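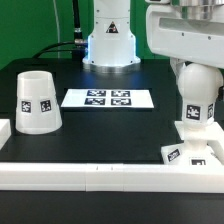
Somtochukwu Dauda had written that Section 341 could not be read the way the Ministry of Justice wished to read it, and that if it could, then no printer in Pravska would be safe in setting a wedding invitation. The remark stood in the third paragraph of the letter, and the clerk of the Second Chamber read it into the record without raising her voice.

Judge Eleni Obradović asked that the sentence be read again. The clerk did so.

The matter before the Chamber was the detention of Manikandan Nambiar, editor of the weekly Jundex, who had been held since May under the old Code of Procedure. The new law had come into force on 2020-08-15. It provided that persons accused of an offense of expression were not to be held before trial, and that those already held were to be brought before a judge without delay. The Ministry had taken the view that Mr. Nambiar was not accused of an offense of expression. He was accused, under Section 341, of the improper distribution of paper.

"The Ministry maintains that the section concerns paper," said Paraschiva Dinu, who appeared for the State. "It was adopted during the shortage. It requires a permit for the movement of more than 450 sheets across a district line. The content of the sheets is of no interest to the section."

"Were the sheets blank?" asked the judge.

"They were not blank, Your Honor."

"What was on them?"

Counsel consulted her folder. It was a thick folder, tied with the brown tape that the Ministry had used for as long as anyone in the courthouse could remember, and she took some time in undoing the knot.

"An article concerning the water contract awarded to Cleltusell," she said. "And a notice of a chess tournament, on the reverse."

The judge wrote this down. Mr. Nambiar sat at the side table in the gray jacket in which he had been arrested. It had been a warm evening in May and he had worn it only because his wife had told him it might rain. He had grown thinner, and the jacket now sat on him as though it had been lent. He had been advised to look at the bench and not at the gallery, and he followed the advice with care.

Sânziana Husar rose for the defense. She was known in the building for short submissions, and the stenographer, who had been flexing his fingers, stopped.

"My client is charged with moving paper," she said. "I have read the arrest report. The officers took the sheets that had been printed. In the same van, on the same shelf, there was an unopened carton of paper from the same mill. It was a larger quantity than the printed sheets. It had also crossed the district line and it also had no permit. The officers left it where it was. I am told that the driver, Mr. Filip, later used it for his tax forms."

There was a small sound from the gallery. The usher looked up and the sound stopped.

"Does the State dispute the carton?" the judge asked.

"The State has no instructions regarding the carton," said Ms. Dinu.

"Would the State like an opportunity to obtain them?"

Ms. Dinu asked for ten minutes and was given them. She went into the corridor, where there was a telephone on the wall beside the notice of fees. Through the door, which had never closed properly, those in the back rows could hear her explaining the carton to one person, and then explaining it again to another of higher rank. She spoke patiently. At one point she said, "No, sir, blank," and after a silence, "Entirely blank."

During the interval the judge remained on the bench. She read the new law through from the title to the signatures, as she had done each morning that week. It was not well drafted. The second article referred to a schedule that had not been printed, and the word "expression" was defined by a list that ended in a comma. She had sat in the Chamber for nineteen years and had signed, in that time, a great many orders of detention under the old Code. She had been certain of most of them. She turned the page and found that the back was empty, and turned it again.

When counsel returned she did not sit.

"The Ministry's position is that the carton was an oversight on the part of the officers," she said. "The Ministry reserves the right to charge Mr. Filip."

"With the possession of blank paper," said the judge.

"With its distribution, Your Honor."

"I see. And would the Ministry ask that Mr. Filip be detained?"

Ms. Dinu looked at the tape in her hand. She had wound it twice around her fingers while on the telephone and had not yet taken it off.

"I was not given instructions on that point," she said, "and I did not ask for them."

The judge thanked her. She then dictated her order to the clerk, slowly, with the punctuation. The Chamber found that the officers had distinguished between paper that bore words and paper that did not, and had seized only the former. The Chamber was bound to make the same distinction. The accusation was one of expression, whatever section it had been filed under. The accused was to be released that afternoon, to appear for trial on a date to be set, and the letter of Somtochukwu Dauda was to be kept with the file.

The clerk asked whether the sheets should be returned.

"They are evidence," said the judge. "They stay until the trial."

Mr. Nambiar spoke then for the first time. He apologized to the Chamber for doing so. He wished to know whether the notice on the reverse might at least be copied out, as the entry list for the tournament was still open and he had given his word to the organizers.

Ms. Dinu said that the State had no objection. The clerk found a pen, and Ms. Husar tore a sheet from her pad and passed it across.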